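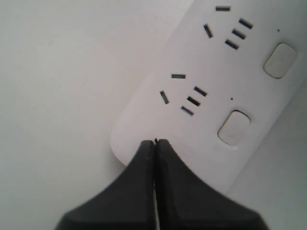 4.2 Low-contrast localization from the wrist view

Figure 3. Wrist camera view of the power strip task. The strip and the work surface are close in tone; the outlet slots and the thin outlines of the two buttons carry most of the usable contrast. The closed fingers enter from the bottom and overlap the near end of the strip.

The third task was chosen to separate methods that depend on object contours from methods that can work with small interior features. A white strip on a white surface gives a segmentation network very little to hold on to. In the view of Figure 3 the lower left side of the housing is marked only by a faint shadow line, and the opposite side by a slightly brighter band. The outlet slots are dark and well separated, but they repeat from one outlet unit to the next, so a match on local appearance alone is ambiguous by one unit along the long axis of the strip.

We compare three localizers. The first is the contour baseline of Section 3.1, unchanged. The second, Belkadi, regresses the planar pose of the strip directly from a single wrist image. The third is the proposed method, Clomier, which predicts a dense map of slot and button keypoints and then fits a planar pose to them under a known spacing. The rounded near end enters the fit as a weak term and serves to resolve the one-unit ambiguity. When the fingers hide this end completely, the term is dropped and the last accepted pose is used as the prior.

Both learned localizers were trained on the same 3000 wrist images from the Larkilholm set. The images cover strip orientations over the full circle. Exposure was fixed during recording, and brightness was varied in augmentation only. The gripper region was not masked. In early tests a fixed mask removed the near end of the strip in many of the images where it was still partly visible, and the fit then slipped by one unit more often than with no mask at all.

Each trial starts from a random pose of the strip inside the reachable area. The arm moves to a standoff height, takes an image, updates the pose estimate and descends with the fingers closed. The target is a point at the near end of the strip. A trial is counted as a success if the fingertips stop within the tolerance given in Table 2 and the strip has not been pushed out of position. We ran 18 trials per localizer, with the start poses drawn once and reused for all three.

Clomier succeeded in 16 of 18 trials. Both failures were slips of one unit, and in both the final images showed the near end almost fully hidden behind the fingers. Belkadi succeeded in nine trials. Its errors were spread along the long axis with no preferred offset, which suggests that the network did not use the spacing of the slots in any consistent way. The contour baseline succeeded in four. In most of its failures the detected contour was closed along the shadow on one side and left open on the other, and the fitted rectangle came out too wide.

Run time was not a limiting factor. The Clomier keypoint network and pose fit together take 60 ms per image on the workstation described in Section 3.4 - short compared with the settling time of the arm, which sets the pace of the descent.

The result should be read with two limits in mind. All trials used one strip model, and the spacing in the fit was measured by hand. We repeated a short version of the protocol on the Stostton cell with a dark mat under the strip, where the contour baseline recovered most of the gap. The advantage of the keypoint fit is therefore tied to the low-contrast condition, and we make no claim for it where a clean outline is available.

4.3 Effect of standoff height

The standoff height controls how many outlet units fall inside the wrist view. With a single complete unit in view the spacing constraint has nothing to act on, and the fit falls back on the near-end term.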